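Slower Heat, Fewer Breaks
Salon wax makers are rethinking the melting pot
By Yuk-lan Chien
17 Dec 2019

Most complaints about depilatory wax concern temperature. Resin that is too cool drags and snaps the hair above the skin. Resin that is too hot thins out, runs past the target area and may burn.

Fung-ping Huang, a formulator at Eltix, spent two years on the problem. Her group logged 1685 strips pulled in training salons in Clurley, each matched to a pot reading. Of these, 177 left broken hair, and most came from pots that had been topped up with fresh beads less than ten minutes earlier.

"The dial shows the heater," Huang says. "It does not show the wax."

The new Forau pot uses a second sensor near the center of the melt and holds the heater back until both readings agree. A full load of 900 grams takes longer to become usable, roughly a third longer in Huang's tests. Salons with back-to-back bookings may find that hard to accept, and Hsu, a rival supplier, has kept its single-sensor design.

Formula matters too. Rosin-based blends set fast and grip coarse hair well. Softer synthetic resins stay flexible and can be lifted without a cloth strip, but they cost more per leg. 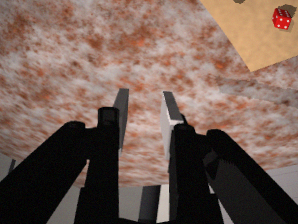 Rust and pale gray mottling beside a flat tan pad. Computer rendering.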